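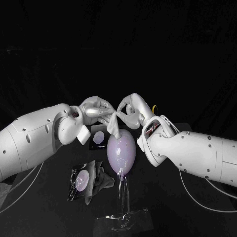

Mar 26, 2023

Budget day, on a weekend, because the order form closes soon and I keep putting it off. Coffee is on, spreadsheet is open, here we go.

Big item first: hands. Illo quoted us $3503 for a spare right hand, shipping included, and I nearly closed the tab. Then I went back and looked at what Nundance wants for the same class of hand and, well, Illo it is. What I still don't know is whether that price covers the wrist housing or only the hand from the joint down. The quote says "assembly" and leaves it there. Must ask before anybody signs!

Second, the service kit from Fahmy, $1088. It has fingertip pads, screws, spare cable and a driver set (we own three of those drivers already, if people would put them back). I asked if they'd sell the pads alone. Still waiting.

Small stuff, which I always forget and then pay for out of pocket:
- balloons, 12 packs, the pale purple ones so the pictures match
- white fabric for the pinch and drape work
- another clear stand, same as the one on the table now
- proper cable clips. I'm tired of white cable wandering over the black tabletop

Fliltwood wants to rent us a second pair of arms from May for a 3 month trial. Tempting! But then we need another table and another black backdrop, and I haven't priced either. I'd sooner have a spare hand on the shelf than two more arms and no spares at all.

To do: email Illo about the wrist, chase Fahmy, measure the far wall before answering Fliltwood.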